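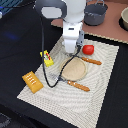
A round tan plate on the light woven mat, with the tomato near its edge.

Table Mats and Play Food Set: Frequently Asked Questions
Last updated November 30, 2025

Which products are covered on this page?
Questions we receive most often are about the Giduris woven mat and the Plasier play food. Both are sold in our shop, together or separately. For the Wyss boards please see the other page, because they have different care rules.

Is the mat made for children or for a real dinner table?
It is a normal table mat. Many customers buy it for the play table, and this is fine. The mat is large, so on a small children's table it can hang over the side. Please measure before you order.

Why does the pattern look like waves?
The ribs of the weave go in rectangles, one inside the other, and they are not perfectly straight. The waves are stronger close to the border. Every mat comes out a little different and we can not choose a certain one for you.

The edge of my mat is a little frayed. Can I return it?
A soft, slightly uneven edge is part of the style and we do not count it as a defect. If a thread is longer than your finger, cut it with small scissors. Do not pull it. If the weave itself is open, write to us within 28 days and we will send a new mat.

How do I wash the mat?
By hand, in cool water, with a small spoon of mild soap. Press the water out with a towel and dry the mat flat. We do not recommend the washing machine, also not on the wool program. For small spots a damp cloth is enough.

My mat arrived folded and does not lie flat. What can I do?
Put it on the table with the back side up and leave some books on it for one night. Steam also helps, but keep the iron above the mat and do not touch the weave with it.
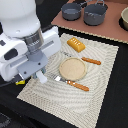 Does a light mat work on a dark table?
Yes, and we like it this way. The small pieces are easy to see on the light weave, and the dark table makes a clear border around the place setting. On a black table you will see crumbs and dust quickly, so keep a dry cloth near.

Can I put the play food in water?
You can wipe it with a damp cloth. Please do not leave it in the sink. After wiping, let the pieces dry before they go back in the box.

Can real food be served on the play plates?
No. Please use them for play only.

How should we set the table for a first game?
Start with few things. One plate in the middle of the mat, one or two foods beside it, and the spoon or fork from your own play kitchen. We suggest not more than 4 foods at one time for the youngest children. Older children often prefer to write a menu first and then take orders.

Where can I keep everything between games?
The Pluvlow box number 219 is long enough for most of the foods. Roll the mat loosely around a cardboard tube, with the pattern outside. A folded mat keeps its lines for a long time.

How heavy is the parcel?
The mat with packing is about 500 grams. The play food is sent in its own parcel, so it is possible that they do not arrive together.

Can I order only one piece if my child lost it?
Sometimes. Send us a message with the name of the piece and your order number, and we will look in the spare parts drawer. We can not promise the same shade of color as in your first order.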